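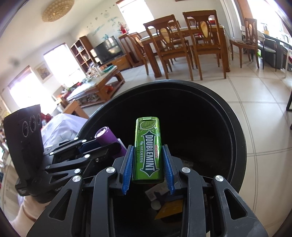 Tegan McKinnon had drawn 2,000 pages of her comic before anyone wrote to her about it. The first letter came in February, from a reader in Sorkilbridge who wanted to know if the ferry captain and the baker would ever get together. Tegan read it at the kitchen table. She was stuck on a page where the captain cleans out the galley, and she needed something for him to throw away. She settled on a green Doublemint tin, held upright over a round black bin, and drew it large, with the leaf on the white oval near the top. In the next panel he put it in his coat.

She posted the page at 2 in the morning and went to bed.

By lunch there were three comments. One asked about the ink. One said the captain was a coward. The last was from Sorkilbridge again.

"The baker gave him that," it said. "Chapter 3, on the dock."

Tegan pulled the old pages out from under the bed and looked. The baker was on the dock, handing over something small. She had never decided what it was.

She sharpened a pencil and started on the next page, with the baker opening her door.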